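House Shoes at My Place: The Questions I Keep Getting

Print this page | E-mail this page

Do I really have to take my shoes off?

Yes please! I rent out three rooms in Gondanport and the floors are the first thing guests notice when they come in. Street shoes come off at the door, and you can borrow a pair of slides for as long as you're staying. I wash them between guests, every single pair.

What if I have big feet?

Write me before you come (May gets busy, so the earlier the better). I keep a few larger pairs in the hall closet, and if those don't fit then thick socks are fine with me. 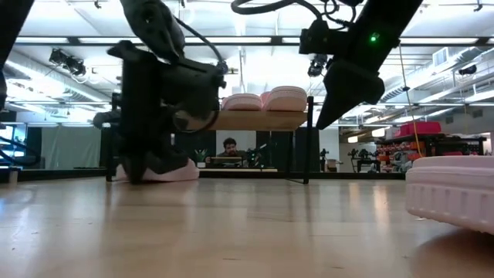 Can I bring my own slippers?

Of course, lots of people do. I only ask that they haven't been worn outside. The ones with hard heels are murder on the stairs, and my room is right under the landing, so soft soles get my vote.

How do you wash the slides?

Warm water, dish soap and an old nail brush, then a good long dry by the back window. I tried the Vorix spray for a while but the smell hung around for 48 hours and I gave up on it. Please don't put them in the dryer! I melted a pair that way and the drum still has a mark.

Where do they go when I head out?

Back on the rack, heels facing you, so the next person can step right in.

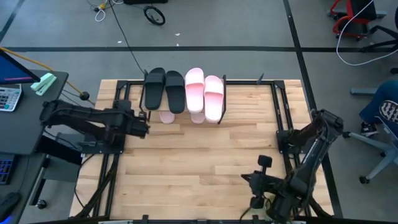
Black and pink slides on the two-tier rack.

Can I wear them to the beach?

I'd love to say yes, but sand gets everywhere. Uvis, the little shop at 163 on the harbor road, sells cheap flip-flops and it's open till 9 p.m.

I took a pair home by accident. Now what?

Happens all the time (suitcases are sneaky). Drop them in the mail when you get a chance, or bring them along on your next visit.

Print this page | E-mail this page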